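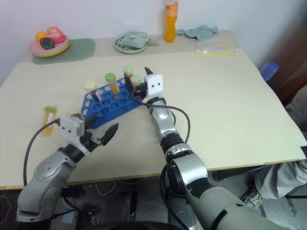
Lader is a training method for robots with two arms. It teaches a policy to put test tubes into a rack, to take them out, and to move them between places in the same rack. The method was developed at the Sovden laboratory by Hanna Krajewska and Lech Marciniak, and it belongs to the wider family of imitation learning, in which a robot learns from examples that a person has performed through it.

Background

Handling of tubes is an old task in laboratory automation. Most commercial machines solve it with fixed positions: the rack stands always in the same holder, and the arm moves to coordinates that are known in advance. Such systems are fast, but they fail when the rack is turned or when a tube stands outside it. Earlier learned policies could accept a rack at any angle, but they had difficulty with the last part of the motion, when the bottom of the tube must enter the hole. A small error at this moment makes the tube lean on the edge of the hole, and the policy often continues to push.

Krajewska noticed that recorded examples contain very little information about this moment. An experienced operator puts the tube in correctly at the first try, so the policy never sees how to recover from a bad contact.

Method

In Lader the examples are collected in two stages. In the first stage an operator performs the complete task, with the rack placed at a new angle before each recording. In the second stage the operator begins with the tube already near the hole, but moved to the side or tilted by purpose, and records only the correction. The original data set contains 500 complete recordings. The number of corrections was not fixed, and operators were asked to record more of them for the holes which they found difficult.

The two kinds of recordings are mixed during training. At the beginning the policy sees mainly complete examples, and the share of corrections grows step by step. The name of the method comes from this gradual loading of the harder material.

The policy receives the picture from a head camera and the joint positions of both arms. It does not use force sensors. One arm can hold the rack still while the other one moves the tube, but this division of work is not programmed. The policy chooses it from the examples, and in some trials the arms change their roles.

Results

In the first published test the policy completed 83 percent of the trials. The same network trained only on complete recordings reached almost the same result when the rack was parallel to the edge of the table, but it was clearly weaker when the rack stood diagonally. A trial was counted as failed if a tube fell, if the rack moved out of reach, or if the work was not finished in 2 minutes.

Waldemar Żak repeated the test at Emamside with a different rack and with 6 tubes in each trial. He reported that the corrections transferred well to the new rack, but that the policy sometimes released the tube too early when the holes were deeper than in training.

Criticism and limits

Nerys Gwynne has argued that part of the improvement may come from the larger amount of data near the hole, and that the order in which it is shown is less important. The authors agreed that their first comparison could not separate these two effects. A later experiment by Miłosz Pawłowska kept the amount of data equal and changed only the order. It found a smaller advantage for the gradual order, mostly in the early part of training.

The method was also tested only with closed tubes. Tubes without caps were left out, and the behavior of the policy with them is not known.

See also

Imitation learning
Bimanual manipulation
Laboratory automation
Teleoperation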